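双臂插装任务板:人工复位、初始状态登记和判定口径应该怎么写进作业规范?
板块:机器人与自动化 / 规范与标准
发帖:Akora_装配组

我们在写一份双臂灵巧手插装任务的内部作业规范,项目代号 Masance,已经改到第二稿,评审时有几处争议,想听听做过类似测试的同行的意见。

任务本身不复杂:白色任务板平放在黑色台面上,板上有带孔或带槽的小板,也有直接印在板面上的轮廓;蓝色零件有圆柱、方块和带短柄的圆盘件。左右臂各带一只多指手,分别从两侧进入工作区,每轮从规定的初始布局开始。

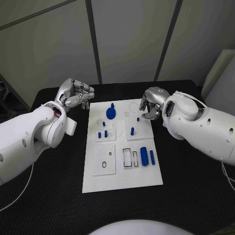 Rokon_测试:先确认你们的规范管的是设备安全还是试验可重复性。两类条款混在一章里,评审时一定会吵,建议拆开再往下谈。

楼主补充:接受,已拆。安全部分引用 ISO 10218 和我们自己的风险评估,这里只谈可重复性和人员接近的衔接。争议有三点。

一,初始布局是否必须逐件登记。目前第二稿只写“零件放回起始区”,不同班次对起始区的理解不一样,有人把圆柱横放,有人立放。

二,人工复位时机械臂应处于什么状态。现行做法是操作员在示教界面按暂停后伸手摆件,我认为不够,但组里有人认为加一道确认会拖慢节拍。

三,成功率怎么报。上一批做了 100 轮,80 轮判为完成,其中 9 轮是零件入孔但没有到底,两位记录员的判法相反。

另外,规范里是否需要规定任务板相对机器人基座的摆放公差?我们没有定位销,板子靠台面标记对齐。

----

Arruda_工艺

按你的顺序答。

初始布局必须逐件登记,粒度到“零件、位置、姿态”三项。横放的圆柱和立放的圆柱对多指手是两种抓取条件,前者要先调整姿态,后者可以直接夹持。两种条件的数据合在一起统计,没有可比性。做法是给每种布局一个编号,编号对应一张布局图,每轮记录里只填编号。临时改动布局的,新建编号,不允许在备注里用文字说明代替。

人工复位不能只靠程序暂停。暂停是控制层面的状态,能不能作为人员进入的依据,要看该功能在你们的控制器上是否达到风险评估要求的性能等级。多数示教界面上的软暂停没有做过这个认定。规范里应当写明:人员的手进入双臂可达范围之前,两臂退到规定的等待位姿,并进入经过评估的安全停止状态,由操作员本人确认状态指示后才能摆件。恢复运行的操作装置应放在工作区以外,且从该处能看到整个任务板。
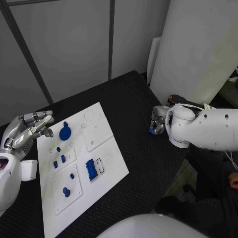
等待位姿也要登记关节角,不要写“抬高”“移开”之类的描述。灵巧手的手指在等待位姿下应为张开状态,除非任务定义要求持件等待。持件等待时要额外考虑断电掉件,薄壁件和尖角件尤其要写清楚。旁站人员的位置同样要在平面图上划出来,衣袖、工牌绳、手套的要求放进人员准备一节。

节拍的问题不应在这里讨论。复位时间不计入任务时间,单独列一栏即可。

任务板定位:没有定位销就做基准测量。每班开始测一次板角坐标,超出公差时重新对齐。公差数值由孔轴间隙和视觉定位误差倒推,别直接抄其他项目的。

----

Rokon_测试

补充判定口径和线缆检查,其余同意楼上。

9 轮未到底的情况,问题出在规范没有定义“到底”。建议把结果分级,记录表里用下列条目,按次序判定,满足哪一条就停在哪一条:

1. 未取件:手指未与目标零件形成稳定夹持,或夹持后在离开起始位之前脱落。
2. 取件后丢失:零件已离开起始位,在到达目标孔或槽之前掉落。掉在任务板上和掉出任务板分开记。

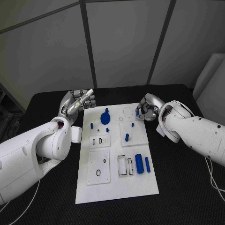
3. 到位未插入:零件到达目标孔或槽的上方,有接触,端面没有低于孔口平面。
4. 部分插入:端面低于孔口平面,插入深度小于规定值。规定值按零件写进附表。
5. 完成:达到规定深度,手指已松开,零件保持姿态不变。保持时间你们自己定,我们用 12 秒。

你们那 9 轮全部归入第 4 级,不计入完成。报告里写原始轮数和各级轮数,百分比可以附在后面,不能单独出现。判定由两人独立填写,填完再对表,不一致的轮次调录像复核,复核结论覆盖原记录但原记录保留。

中途人工干预的轮次单独标记。手碰过零件或者任务板,这一轮就不再参与成功率统计,即使最后插进去了。
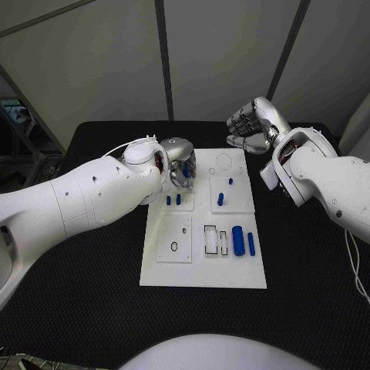 开班前检查里要有一项线缆。双臂在任务板上方交汇时,腕部外露的线最容易被另一侧的手指勾到,尤其是加装了附件模块之后,原来的走线余量往往已经不够。检查方法:低速空跑一遍完整轨迹,在腕部转角极限位置停住,看线是否绷紧、是否进入对侧手的运动包络。走线改过之后必须重跑,结果签字。

还有一点容易漏:左右手分工要写死。哪个零件归哪只手、双手能否同时进入同一块小板上方、谁先退出,都属于任务定义。操作员现场换手等于换任务。

----

Masance_旁听

我们那边没这么细,每轮开始前拍张照,出了问题翻照片。小批量够用,量大了翻照片很慢。板子贴胶带固定的,没出过偏移。

Arruda_工艺 回复:照片可以作为布局编号的附件,不能替代编号。胶带固定要规定更换周期,背胶会蠕变。

楼主:第三稿按五级判定改,布局编号和等待位姿各做一张附表,12 月底前内部试行。板角测量先手工做,量具还在选。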